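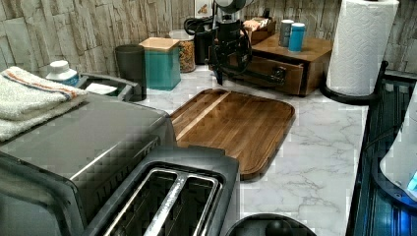

## Kitchen arm: service notes for June

The counter arm at Goltside has now logged 3,227 drawer cycles, and most of this month went on looking after it. A cycle is one pull and one push. The service interval is 1,000, so the third service fell due in the first week of the month and was done over two mornings.

The gripper came off first. The pads on both fingers had worn smooth at the tips, where they meet the drawer handle, and were changed for the softer grade from Skultska. The old pads lasted longer than the pair before them, probably because the closing force was turned down in spring. We have left it at the lower setting. If the fingers start to slip on the handle, change the pads before touching the force.

The cables took more time. They need enough slack for the wrist to turn fully, but a loop that hangs too low catches on whatever is standing at the back of the counter. Two of the ties had gone brittle and one had split. All of them were replaced, and the loops were set again with the arm at full stretch — the old instructions had this done with the arm folded, and that is how the slack came to be wrong. The sheet in the cell folder has been corrected.

After the cables went back on, the arm was homed and the drawer position taught again. It had drifted by a small amount towards the wall. Please don't move the wooden chest when wiping down. If it has to be moved, put it back against its two corner marks and run the check routine before starting a job.

The check routine is 300 cycles at half speed. On the first run it stopped at 173 with a fault on the wrist joint. The plug was not fully home, and once it had been pushed in and clipped the routine was started again from zero and ran to the end. Anyone refitting that plug should feel for the click and then give it a light tug.

Some points for daily use:

- Switch the arm off at the wall before cleaning the counter.
- Use a damp cloth on the gripper. No spray of any kind near the joints.
- Leave the drawer in front of the arm clear of towels and cloths.
- Write any stop in the log, with the cycle number, even if it cleared by itself.

A spare wrist cable has been ordered through Kramer and should be here before the next service. The Brindanon site runs the same arm and has asked for a copy of the new cable sheet, and it will go over with the next parts box.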